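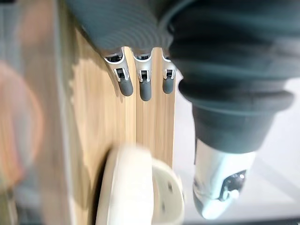 The Back Room in Waltham, Now With Wood

Gallery updated in March

It took 21 panels to cover the back room, five more than the drawing said, and the drawing was mine. The boards are light in color with the grain running up and down, which makes the ceiling look higher and the cutting look easy. The old wallpaper had ducks on it. They are missed by one member of the household, who is four.

The long wall
Wide planks next to narrow ones, in an order I called random and then spent two evenings arranging. The seams are meant to show faintly. Some are fainter than others, depending on how close it was to dinner.

The corner by the door
Dunilham finish, two coats. The can promised a satin look and a mild odor. The look is satin.

The window side
Cut three times, fitted once. The first two attempts are now shelves in the garage – very nice shelves, if you need one exactly that shape.

The bill
$1,551 for wood, finish and a Trummer saw blade I was going to buy anyway. The quote for having somebody else do it was $3,385, and I think of that number fondly whenever I look at the baseboard.

Still to come: the trim.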